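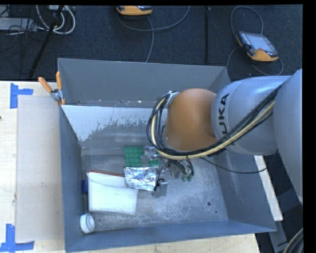
Metal bin with sloping walls, on the bench. Green studded plate near the base of the far wall.

Metal sorting bins: frequently asked questions

Contents: Choosing a bin | Surface and wear | Loading | Cleaning | Orders and returns

Choosing a bin

Why are the walls sloped?
A sloped wall returns small items towards the floor of the bin. It also leaves more room for a hand or tool at the top than a straight-sided box with the same floor. The drawback is floor space: a flared bin takes up more bench for the area it gives you at the bottom.

What sizes are available?
The Hamum range has two depths, 15 cm and 38 cm, measured inside from floor to rim. Both have the same rim, so the deeper bin has the smaller floor. Choose the shallow one for flat parts such as plates, lids and covers.

Can it stand on a wooden bench?
Yes. Place a thin rubber mat under the base if the bench top is finished. The base edges are folded but will still mark soft wood when a loaded bin is dragged. Lift it with two people when it is more than half full.

Does it need to be fixed down?
Not for hand sorting on a level top. If the bench is on castors, lock them and use the Gajdoš edge clamps, two per bin, on opposite sides.

Surface and wear

The coating on a sloping panel has started to flake. Is this a fault?
Usually it is wear. Parts slide down the slopes and land on the same strip of metal each time, so the lower part of a panel goes first. Flaking within 6 months of delivery under normal use is covered. Send a photograph of the panel and the order number.

Can a panel be recoated?
Yes, with the Astine two-part coating. Remove all loose flakes, sand the edge until it cannot be felt with a fingernail, wipe down and leave to dry. Apply two thin coats. Keep the bin out of use overnight after the second.

Do scuffs on the floor matter?
Not for storage. For polished or painted parts, use the felt liner. Scuffs deep enough to catch a cloth should be rubbed down first — the liner will not hide a raised burr for long.

Loading

How full should a bin be?
Leave the top third clear. Mixed items settle into one another, and a full bin is slow to sort because every item has to be pulled from under another.

How should studded building plates be stored?
Lay them flat, studs up, or stand them against a wall if they are to be picked out first. Do not press two plates together stud to underside before putting them in. They are awkward to part, and a thin plate may bend. Small bricks should go in a separate tray, as they lodge between the plate and the slope.

Can heavy and light items be mixed?
They can, but put the heavy items in first. Dropping them later is the main cause of cracked plastic and of dents in the floor panel.

Cleaning

What can I clean it with?
Warm water and washing-up liquid. Avoid wire wool, bleach and anything sold as a rust remover. Dry the corners with a cloth, as water sits in the folds.

How often?
Empty and wipe every 90 days, or sooner if dust has gathered along the foot of the slopes.

Orders and returns

Are liners included?
No. They are listed under Triltix accessories and cut to the floor size of each depth.

Who do I contact about a damaged bin?
Write to Branislav Jireš in customer support and state the depth, the order number and which wall is affected. Keep the packing until you have a reply.

Last revised: May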